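Tell it what to leave alone
May 4, 2018

I have been sitting with the Colaneck draft for most of this week, and I find I like it a good deal more than I thought I would, and that I also want to argue with it. For anyone who hasn't been following, the draft is a set of good practice rules for machines that tidy and clean in private homes. It runs to 32 clauses, it has been through two rounds of comment already, and if all goes well the member firms will sign it in September. Most of it is sensible. There are clauses on speed near people, on pets, on stairs, on what happens when the battery runs low in the middle of a job, and I could find very little in those to quarrel with.

My quarrel is with clause 20, the one on picking things up off the floor. As it stands, it says that a machine should "collect items of waste and place them in a suitable receptacle." That is all it says. I have read it out loud several times, to myself and once to a very patient dog, and every time I stumble over the same word. What is waste?

I came up in hotel housekeeping, long before I wrote a line about automation, and the first rule I was ever taught was that a thing is trash when it is in the trash can. If it is next to the can, you ask. If it is on the floor by the bed, you ask, or you set it on the nightstand and let the guest decide. I have seen a grown man cry over a receipt with a phone number on the back of it. I once spent the better part of an evening going through bags for an earring that had been wrapped in a tissue, and I can tell you that whoever wrapped it thought that was a perfectly safe place.
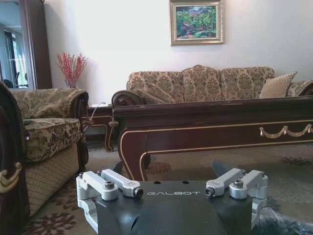

A living room is harder than a hotel room, too, and I don't believe the drafters have given that its due. A hotel room is furnished by people who expect strangers in it. A family's good room is full of things that somebody chose, or was left by an aunt, and the floor between them belongs to the same household with the same feelings. The work there asks for manners as much as it asks for skill. A person coming in to clean picks up on that in the doorway, takes a breath, and slows down. A machine will only slow down if we have written it in.

So what would I write? I would start by borrowing from Zerside, the cleaning contractor, whose handbook for human staff has a page I have admired for years. It sorts everything found on a floor into things you may throw out, things you may move, and things you may not touch without asking. The first group is kept very small on purpose. Clear wrapping with nothing in it is there, and so are used paper towels and peelings. Anything small, shiny, or folded goes straight to the asking group. A new hire learns the page in a morning, and I see no reason a machine's makers couldn't be held to it.

I would add a line about the bin itself, which the draft treats as the end of the story. It shouldn't be. Things that go into a bag ought to stay retrievable until a person in the house has said otherwise, and the machine should not tie off or carry out a bag by its own decision. Stollard objects to this in its written comments, on the grounds that customers want the whole chore gone, bag and all. I do understand that – I would love never to carry a bag to the curb again – but a bag still standing in the room is a mistake you can fix, and a bag in the back of a truck is just a mistake.
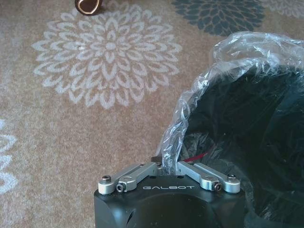 Then there is the matter of liners, and you will have to forgive me, because I can go on about liners. Thin plastic is miserable stuff to handle. It clings, it folds over on itself, it catches on a ring or a sleeve, and it will pull a light bin over before you know you have hold of it. The draft asks that machines be tested dropping objects into an open container, and all the tests described use a rigid one with nothing inside it. I have yet to visit a home where that is how people live. Please test with a bag in, and a badly fitted one at that, with too much hanging over the side. Please say what the machine should do when it has hold of the bag by accident. My own answer would be to stop, let go gently, back up, and look again before trying anything else, which is what I would tell a nineteen-year-old on her first shift.

Insaurralde, whose comments on the draft are the best written of the lot, worries that rules this fussy will make the machines so timid that they leave half the floor as they found it. That may well happen at first. I would take it gladly. A household that finds a few scraps still lying there in the evening will grumble and bend down. A household that loses a child's drawing or a grandmother's button will put the machine in the garage and tell everyone on the street why.

Comments can still be sent in by mail, to Colaneck, Box 1605, and they do read them. If you have ever cleaned for a living, I hope you'll write. The people drafting clause 20 know a great deal about machines, and they could use a letter or two from somebody who knows floors.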